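工具箱は閉まってこそ一人前 共用工房で年末の点検週間

共用工房「Ninanora」で今週、恒例の工具箱点検週間が始まった。対象は貸し出し用の工具箱すべて。ふたが閉まること、中身が台帳と合っていること、そしてトレーの下の段に正体不明のものが住みついていないこと。求められているのはそれだけだが、去年は合格までに3回かかった箱もある。

音頭を取るのは工房長のHildegard Seidelさん。「工具箱というのは、借りるときは道具入れで、返すときはごみ箱になるんです」と初日の朝礼で述べ、集まった会員の何人かが目を伏せた。昨年の点検では、工具のあいだから折れた鉛筆、使いかけの絆創膏、誰のものとも知れない自転車の鍵が出てきた。鍵は今も受付の小皿にのっている。心当たりのある人は早めに申し出てほしいとのことだ。

点検の手順は入り口の掲示板に貼り出されている。ふたを開け、トレーの工具を確かめ、トレーを持ち上げて下の段をのぞき、戻して、留め具を掛ける。文字にすると幼稚園のお片づけとさほど変わらない。ところがドライバーを斜めに入れたままトレーを戻そうとする会員が後を絶たず、昨年の点検表には「閉まらない」という欄の横に「押せば閉まる」という手書きの欄が増えていた。今年の用紙では、この欄は削除されている。
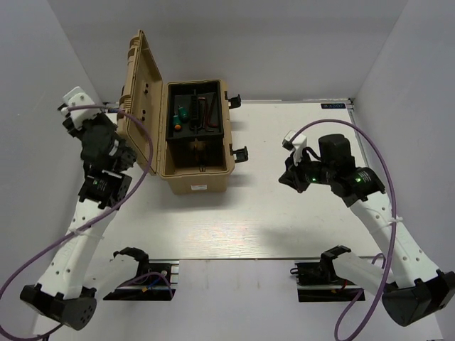

議論を呼んでいるのは、トレーの使い方である。ドライバーは手前か奥か。柄の向きはそろえるべきか。会員のZeyu Luさんは「よく使うものを手前に。それ以外の考え方があるとは思わなかった」と話す。一方、Peiyu Renさんは「長いものから先に入れて、隙間に短いものを入れる。引っ越しと同じ」と譲らない。二人は同じ箱を交互に借りており、そのたびに中身の並びが入れ替わる。受付によれば、工具の傷みの半分はこの並べ替えによるものではないかという説もあるそうだが、裏づけはない。

下の段をどうするかも決まっていない。規則では「大きい工具のための場所」とあるものの、多くの箱ではほぼ空のまま返ってくる。Obaidul Mondalさんは、ここに軍手を入れることを提案した。翌日には、軍手を入れると今度は軍手しか入らなくなるという反対意見が連絡ノートに書き込まれた。署名はなかったが、筆跡から誰のものかは広く知られている。

六角レンチの扱いは、今年の新しい課題だ。トレーの壁に立てかけるように入れる人と、底に寝かせる人に分かれ、点検表にはどちらとも書かれていない。Seidelさんは「入っていれば結構です」と述べた。昨年度になくなった六角レンチは7本で、工房の備品のなかでは消しゴムに次いで減りが早い。買い足しの予算はすでに使い切っており、次の補充は5月になる見通しだという。

ペンチについては、箱に入れる順番をめぐって小さな混乱があった。先に入れるとドライバーの邪魔になり、後に入れると忘れられる。点検係のChenxi Xiaoさんは、全部を入れ終えてから机の上をもう一度見るように呼びかけている。箱の中ばかり見ていると、机に残ったものは案外目に入らない。昨年は点検済みの札を付けた箱のすぐ隣で、ペンチが一晩を過ごした。
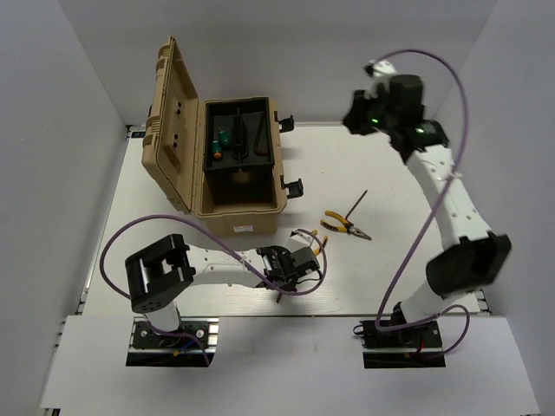 工具箱のトレーには緑の柄のドライバーなど。黄と黒の柄のペンチは箱の外に。

点検を終えた箱には受付で札を付け、棚に戻す。札のない箱は、来週から貸し出しを止める。並べ方の統一案は次の会員集会で話し合う予定だが、前回の集会では「椅子の重ね方」だけで59分を費やしており、当日中に結論が出ると見る向きは少ない。参加希望者は受付のノートに名前を記入のこと。ペンは備え付けのものを使い、使った後は元の場所に戻してほしい。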